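Grendport's winter food drive wrapped up Saturday, and what a finish! Neighbors from all over town brought in 1025 bags of groceries, easily beating last year's total, and the line at the Gistel Street hall stretched past the bakery by noon.
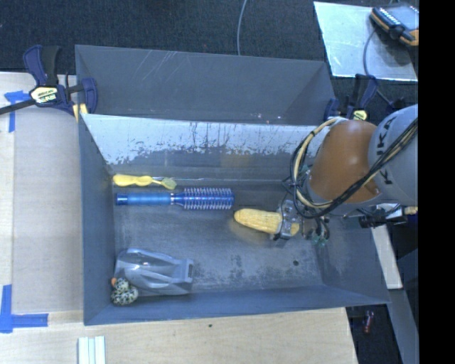 Orlandini Market chipped in 80 boxes of fresh produce, and families in nearby Stultley will get a share too. The pantry reopens in 2 weeks, and plans for a July drive are already underway.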